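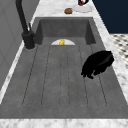 4.2. Ce que mesurent les enquêtes sur l'eau de vaisselle

Figure 3. Évier rainuré à évacuation placée contre la paroi du fond.

L'idée selon laquelle les ménages connaîtraient leur propre consommation d'eau en cuisine résiste mal à l'examen. L'enquête Farkau, sur laquelle s'appuie une bonne part de la littérature récente, repose sur 3379 questionnaires remplis de mémoire, sans relevé de compteur. Gautier y voit une base « suffisamment large pour neutraliser les erreurs individuelles ». L'argument ne vaut que si ces erreurs se compensent, et rien dans les données publiées ne permet de le supposer. Ekpo a soutenu au contraire que les répondants sous-déclarent presque toujours le rinçage, qu'ils ne perçoivent pas comme un usage distinct.

Nous avons repris les 92 foyers du sous-échantillon de Sokden, seuls équipés d'un débitmètre. Deux difficultés apparaissent d'emblée. Le relevé a été effectué en janvier, mois où l'on laisse volontiers couler l'eau en attendant qu'elle chauffe. Par ailleurs, le questionnaire confond le lavage des légumes et celui de la vaisselle. La correction proposée par Gautier, un coefficient unique appliqué à tous les foyers, nous paraît arbitraire ; il n'en donne d'ailleurs pas la dérivation. Nous présentons donc les valeurs brutes dans la section suivante, sans en tirer d'estimation nationale.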